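Tikora Long Towel, Charcoal

Item no. 536. Sold singly. In stock, ships from our back room.

Okay, so this is the towel I get the most emails about, and I've finally sat down to write it a proper page (the old one was two lines and a typo). I run the towel and bath side of Pärn pretty much by myself, with Ilham Tjoa on packing and returns, and the Tikora is the one we both ended up taking home.

It's a long, plush towel in dark gray with a lighter gray trim running along the edges. The pile is properly fuzzy, more like a blanket than the flat thin thing you get at a gym desk, and it's the same on both faces. I use mine after swimming and then as a seat cover on the drive back, and my sister uses hers on the couch under the dog. It works for a bench, a massage table or a lounger too, if you like something soft under you that doesn't slide.

What people ask me

Does it shed? Yes, for the first few washes! Any towel this fluffy will. Wash it alone the first time, clean out the lint trap, and by the third or fourth round it settles down. Keith Hartley, who buys for the Gerermont pool, washes his with a cup of white vinegar before they go out to anyone and says it cuts the fluff way down. I tried it and I think he's right, though my laundry room smelled like a salad for an evening.

Does the gray run? Mine never has, but I still wouldn't put it in with white shirts the first time.

Can I use fabric softener? Please don't. It makes the pile feel lovely in the store and then it stops picking up water. A couple of dryer balls do a better job.

Does it take forever to dry? Longer than a thin one, sure. Hang it full length over a rail, trim side out, and give it a good shake first. If you fold it over a hook, the middle stays damp and you'll know all about it the next day.

Rolling or folding

I'm a roller. This is a long towel, and when you fold it you get a fat square that falls over on the shelf, which drove me nuts for years. To roll it, lay it out flat and lengthwise on a table, smooth it from the middle out to the trim, and start at the far end with a tight first turn. That first turn matters most. If it's loose, the whole thing comes out looking like a croissant. Then keep both sides moving at the same speed and stop every so often to tug the edges level.
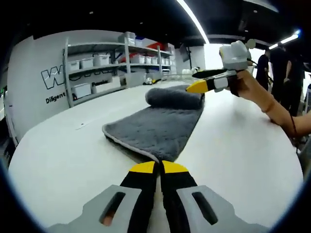
Once you get to the near end, tuck the last bit of trim underneath so the weight of the roll holds it shut. No band needed, although we do sell the Brarix elastic ones if you're stuffing it in a swim bag. Ilham does hers in half first, long edge to long edge, so the roll comes out short enough for a bathroom basket. It's a fatter bundle, but very cute on a shelf, I'll give her that.

Care

Machine wash warm, with similar colors.
Tumble dry low, or line dry.
No bleach, no softener.
Don't iron (why would you!).
Snip any pulled loops with scissors, never yank them.

Ordering

Single towels go out in a paper mailer. If you want 20 or more for a club, a rental or a salon, write to me first and I'll work out a price and check what's on the shelf, because the charcoal goes fast. We brought in 2000 last December and I honestly thought we'd be sitting on them until summer. Nope! The next batch is 2200, and I've asked for the same trim color again after Sigita Siliņa sent me a very firm note about matching the ones she already has.

Returns are fine if it hasn't been washed. If it arrives with a loose edge or a snag, send me a quick photo and I'll swap it, no need to mail the first one back until we've talked.

Other colors: not right now. I have a sand-colored sample on my desk and I keep changing my mind about it. If you'd buy one, tell me, that would help a lot.

Page updated Sep 7, 2022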